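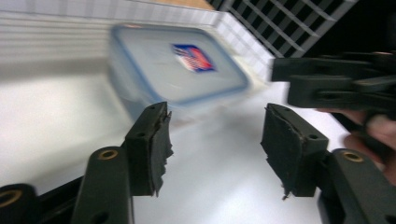

Finger pads shredding on handheld grippers, what are you guys using?

lnurmi
Thursday, 7:40 pm
Ok so the pads are toast again. Both fingers, inside edge, rubber coming off in flaps, and the right one has a little sliver hanging off the bottom. Fingers themselves are fine. Arms are fine, bushings still feel tight, no slop I can find. Just the pads.

Two of these built at home, handheld, no motor, you squeeze and the linkage closes. Mostly run on the kitchen counter with food containers, cups, whatever. Glued on sheet rubber with contact cement. This is the second set of pads and I'm sick of scraping glue.

What lasts? Don't need pretty.

celtmont_shop
How thick is the sheet

lnurmi
Thick. Never measured, came out of the scrap bin at the shared shop. Cut it with a utility knife.

mheywood
Scrap bin rubber is your problem. Could be anything. Old rubber goes crumbly and tears from the edge in, and a knife cut leaves little nicks for it to start from. Get fresh silicone sheet, cut it with a new blade against a steel rule, one pass. Round the corners too.

sikder_m
Disagree on silicone. Tears way too easy once there's a nick, and contact cement won't hold it at all. You need silicone adhesive and a night of waiting. Urethane sheet, 60A or so. Mine did 3,000 squeezes on a counter on the shop rig before I swapped it, and the edge was only a bit fuzzy.

mheywood
3,000 squeezes on what though. Urethane is slick on plastic boxes. Great life, no grip, you end up chasing the lid around the counter.

sikder_m
Scuff it with 80 grit. Grips fine.

mheywood
For a day.

sabina_mollah
Can I ask a dumb question, do the pads overhang the fingers? If the pad sticks out past the block at all, it catches every rim you slide over and peels. Had this on the Bradari build. Trimmed them back 2 mm from the edge all the way round and the peeling quit, same cheap rubber, didn't change anything else.

lnurmi
Not dumb. Yeah they overhang. I cut them oversize on purpose so the tips wouldnt scrape the counter.

sabina_mollah
Then I'd bet on that before the material. Container rims are sharper than they look

celtmont_shop
+1 to trimming. Also stop gluing. You've got a screw hole in the top of each finger, so make a thin plate that hooks over the top and takes the screw, bond the pad to the plate. Pad dies, one screw, new plate. I keep 11 spares in a coffee can.

lnurmi
Hm. Printed plate or metal?

celtmont_shop
Printed PETG. Cracks now and then, who cares

a_ranasinghe
careful adding a plate — it eats into your closed gap and now the fingers touch before the linkage is all the way in. Then you squeeze harder and wear out the bushings instead. Go thinner on the pad to make up for it.

sikder_m
^ this. Did exactly that in November. Brass went oval on one arm

lnurmi
Ok good catch. Wouldn't have thought of that.

So plan is: trim back like Sabina said, on one gripper only, with the same junk rubber. Other one gets fresh urethane scuffed up, also trimmed. Run 300 grabs each with the same containers and see. Plates later if I can be bothered to model them.

mheywood
You're changing the material AND running a different gripper. Swap them halfway at least. And do one in silicone, I'll mail you a strip.

lnurmi
Fine, 150 and swap. Send the strip, I'll do it after.

a_ranasinghe
what glue for the urethane

sikder_m
CA with primer. Degrease first. Don't breath it.

lnurmi
Ordered. Scraping old cement off tonight, wish me luck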